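Software > Planificación bimanual > Tronard Biwott 2

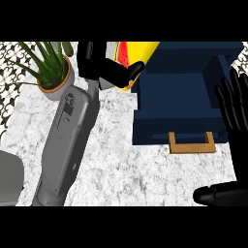
Biwott 2 es el planificador de agarre y apertura de Tronard para dos brazos con manos articuladas. El fabricante habla de «manipulación doméstica general»; conviene leerlo con calma. En simulación propone contactos razonables – una mano abierta junto al tirador de madera de un cajón azul oscuro, la otra con un dedo contra un objeto amarillo – pero proponer un contacto no es abrir el cajón. Cada plan tarda unos 105 ms, según Tronard.

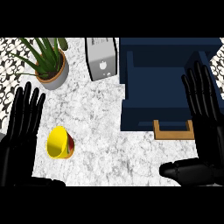
Tampoco hay cifras publicadas con hardware real. La licencia cubre 2 puestos y el soporte se contrata aparte. Pida la demo con sus propios modelos antes de firmar. Ref. 451.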